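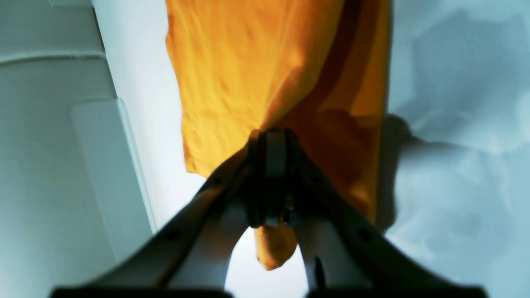 Kelthorpe Sevens Ground — pitch and equipment check before training

Filled in for the September check. Please read the comments, not only the marks.

1. Posts and padding
OK. Both sets of posts stand straight. Padding at the Drernham Road end is tied well. At the other end one strap is worn — I tied it with rope for now, but it needs a new strap before the first match.

2. Playing surface
Needs work. There are 2 holes near the left 22 line, each deep enough to turn an ankle. I filled them with sand and soil. Players should stay off this part until the soil is firm. No glass or stones found in the full walk.

3. Touchline distance
OK. The fence is 5 meters from the touchline on the long side. The bench was standing too close and I moved it back.

4. Corner flags
OK. All bend when pushed. One flag has lost its color but this is not a safety matter.

5. Tackle bags and shields
Partly OK. The Ultico bags are in good condition. One old shield has an open seam and the foam comes out. It is now on the top shelf with tape on it, do not use.

6. First aid box
Not OK. Ice packs are missing and the scissors too. The same was written in the August check. Please can somebody order them this time.

7. Ambulance access
OK. The Tilahun gate opens fully. The code for the lock is changed to 1802, and the coaches must know it by heart. Cars may not park in front of the gate, also not for a short drop-off.

8. Floodlights
Not checked, it was still daylight. To be done at 8 p.m. at the next evening session.

Result: ground may be used for training. For matches, only after points 1, 2 and 6 are closed.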